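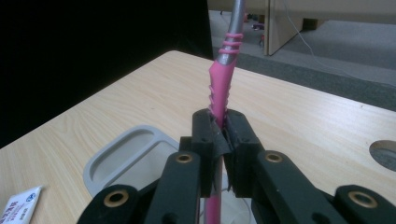
Pink sleeve on a silver tube, three thin rings above it.

Home Tips Kitchen Workshop Paperwork Search

Running a small website from the kitchen table

Quick ones this month, written between loads of washing. Mostly for anyone who got the letter from Drindeson when they shut the Priltumau office and is now doing a bit of freelance or a site of their own. I've been at it since December. Pick out what you need.

The table
Clear it at night. Every night. Laptop, charger, notebook, all into one shallow box, box on top of the fridge or wherever. Breakfast happens without you moving invoices out of the butter.
Sit facing the wall if there are others in the house. Facing the room you end up answering questions about socks.
An oven tray under a hot laptop works fine, turned upside down. Don't forget it's there and put the oven on looking for it, lost half an hour to that.

Chargers and leads
Bulldog clip on the table edge, lead through the handles. Stops it sliding down the back.
Masking tape flag on every plug, name in biro. Do it before you crawl under there, not during.
Extension lead off the floor if you mop. Screw it to the underside of the table if it's your table.

Redundancy paperwork
One ring binder. Letter, final payslip, P45, pension bits, anything with the old firm's name on. Don't sort it, just put newest at the front.
Copy off any email addresses you'll want before your login goes. Personal ones only, not the customer list, they do check.
Write down the date the work phone goes back and get a signature for it. I didn't and had two months of emails about a phone.
Ring about council tax early if money's short. They're nicer before you've missed one.

Money in, money out
Separate account, free one is fine. Everything from the site goes in there and nothing else.
Receipts: bread bag on a hook, empty it on the first of the month. Till receipts fade so take a photo or you'll have a bag of blank paper by spring.
Put tax aside the day you're paid. I move it before I've even looked at the balence.
Don't buy kit the first month. I spent £49 on a headset and use the old earphones.
Cancel trials the same day you start them. Most let you run to the end anyway, but check.

Getting things written
Early is best. I do the proper writing from 6.30 and anything dull after lunch.
Phone in the bread bin. It's metal, it muffles, you have to get up.
Post less, check it twice. My first week I put up 11 articles and had to go back and mend nearly all of them.
Read it out loud standing up. You hear the daft bits.
Kitchen timer not phone timer, see above about the bread bin.

The newsletter
I use Garkeo, others much the same. Had 102 people on the list after the first couple of months, mainly old workmates and a few from the allotment.
Send it to yourself first and open it on a phone. Links go funny.
Subject line short. Say what's in it.
If someone unsubscribes leave them be, don't write and ask why. Specially not if it's your cousin.

Adverts
Leave them till you've got regular readers. I put some on too early and got 80p for the month, and the page took an age to load.
Never click your own. Never ask your family to either.
If a local shop wants a mention, agree the price in writing and say on the page that it's paid for.

Backups
Save the whole site to a memory stick once a week. Stick lives in the teapot we dont use. Two sticks, swap them over.
Print the passwords out if you must but not on the fridge.

More next month if the printer behaves, want to do second-hand desks and what to look for underneath. Lazăr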